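Subject: Re: [trikurdale-world] The border talks, and what we read next
From: Verna Pettigrew
To: the Trikurdale world affairs list

Dear all,

Thank you, Ruairí, for getting the ball rolling so soon after the meeting. I had meant to write the same evening, but my sister rang and you know how that goes. I'll put my answer under your message, as I still can't get the hang of writing in between.

Ruairí Corrigan wrote:
> Verna, I came away gloomier than you did. Two governments that
> haven't exchanged ambassadors in my working life have now agreed to
> open a crossing for lorries and to keep talking until October. Fine.
> But there's not a word in the text about who patrols the river, or
> what becomes of the families who left. We've seen papers like this
> signed before, with everybody beaming, and then the first bad
> winter comes and the barrier goes down again. I'd like us to read
> something on how these deals fail before we start cheering.
> Also, could someone please bring the big map back?
> R.

Well, I do see what you mean about the river, and I've been turning it over ever since. Dolores made the same point to me while we were stacking the chairs (she has the text practically by heart, bless her), and she thinks it was left out on purpose so that both sides could go home and tell their own people they'd given nothing away. That may be a bit shabby, but I'm not sure it's foolish. If they had tried to settle the patrols first they would be sitting there yet, and the lorries would still be going the long way round through the mountains, and it's the farmers who pay for that, isn't it?

Where I do agree with you is on the families. Irina Hodoroagă spoke so well about this, and I wish we'd given her longer. Her point, if I've got it right, was that a crossing for goods and no crossing for people tells you a good deal about who was in the room. She remembers her own grandmother waiting years for a permit to visit a grave 2 miles off. I went home and thought about that for a long while.
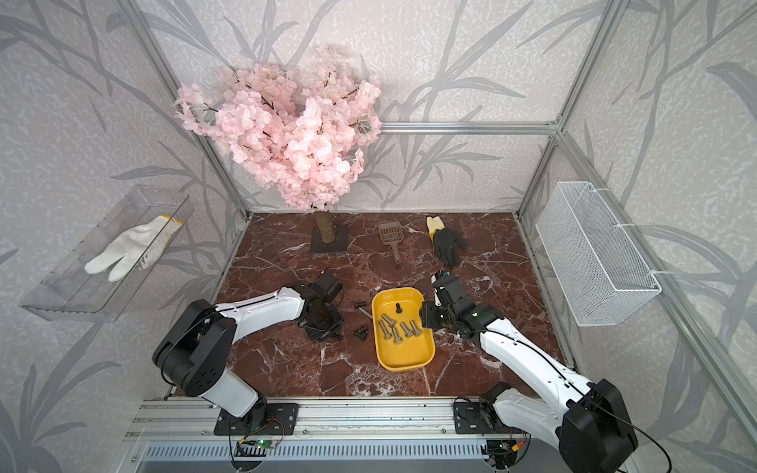 This page was last modified in October by M. Haverford

Now, the reading. I've a soft spot for the Fitzsimmons book, the one on small treaties, though I warn you it is 321 pages and the first chapter is very heavy going (do skip it, I did, and went back afterwards!). The library at Pludach has 2 copies and will hold them for us if Myrtle asks nicely. Ruairí, chapter six is all about agreements that fell to bits, so you shall have your gloom. If people would prefer something shorter, Dolores has the long article about the Grumden talks, and she says she can send it round to anyone who writes to her.

I'd also love us to spend half an hour on how the thing has been reported. I read three papers that morning and you'd have thought they were about three different treaties. One had it as a triumph, one as a surrender, and the third put it on page eleven beneath the cheese prices.

As for the map, guilty! It's behind my sofa and I'll bring it next time, along with the shortbread tin, which I believe is Myrtle's.

We start at half past seven as usual. Irina, do please come again, and bring your cousin if he'd like to.

Warmest wishes to you all,
Verna

P.S. Myrtle tells me our old messages now come to 3940, going right back to the first one. Do have a rummage if you joined us recently, there was a lovely long argument about fishing rights that never really got finished.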